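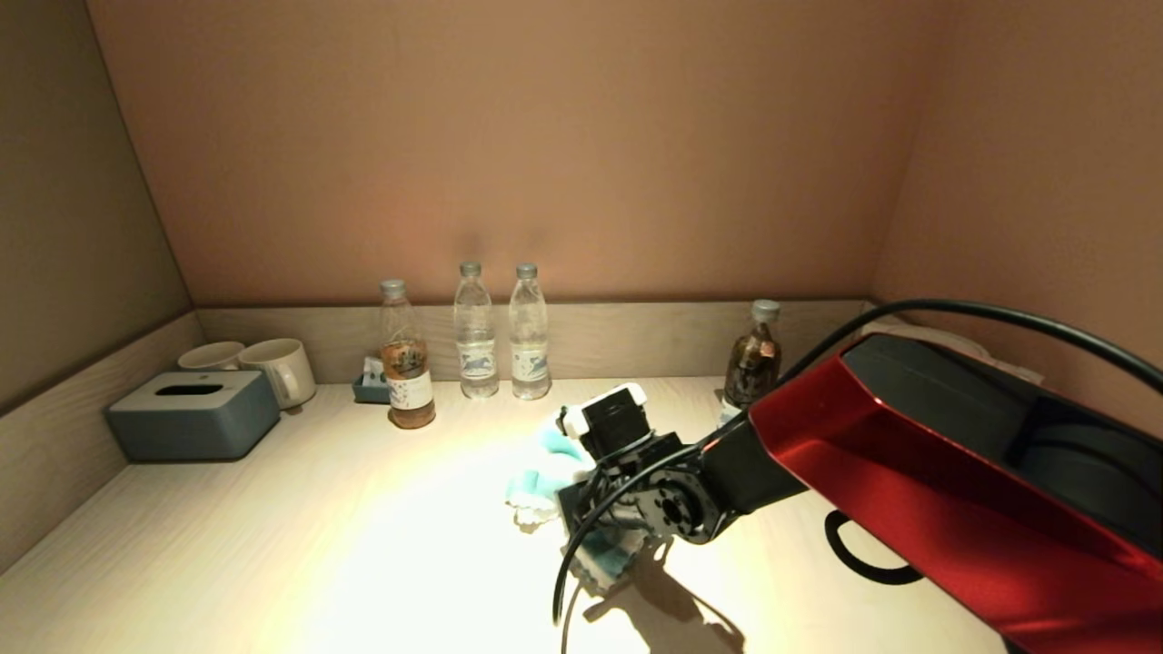 Teleop vs hand guiding for cloth wiping

skotov_fan
We're collecting demos for a table wiping task, one arm, turquoise cloth. So far 589 episodes by remote control. The policy grabs the cloth fine but the wiping stroke is jittery, and it slows down a lot near the bottles at the back. Would hand guiding give cleaner strokes?

Jelel
Probably smoother, yes. We switched in June and the strokes improved. You have to keep your own arm out of the head camera though, or the policy learns to expect it.

mdk_46
Disagree. Hand guiding records what the arm did, and the commands have to be worked out afterward. With cloth you're pressing on the table, so the commanded position and the measured one don't match. Log the leader arm commands and stay with teleop.

Jelel
That depends on the controller. We replay each guided demo once with nobody touching the arm and keep the replay. The contact force comes out close enough for wiping.

mdk_46
So you double the robot time. With 589 episodes already done I wouldn't start over.

Lăcrămioara Căpraru
Before changing the method, check who drove. We had 1,255 demos from several operators and the jitter was mostly from two of them who stopped and restarted in the middle of a stroke. We dropped theirs, kept 891, and retrained with no other changes. Much better.
Also check how the cloth is held. If it's bunched up under the gripper, people wipe with whatever corner touches the wood, and every demo ends up different.

skotov_fan
We don't fix the grasp at all. It hangs however it was picked up.

Lăcrămioara Căpraru
I'd start there. Fold it the same way for the first batch, then add variation later.

dmytriv
I would not fold it. You'll get a policy that only works with a folded cloth. The slowing down near the bottles is just the operators being careful. Move the bottles between episodes and tell people to keep a steady speed.

skotov_fan
Bottles, mugs and tissue box have stayed in the same places so far. I'll sort by operator tonight and post what I find.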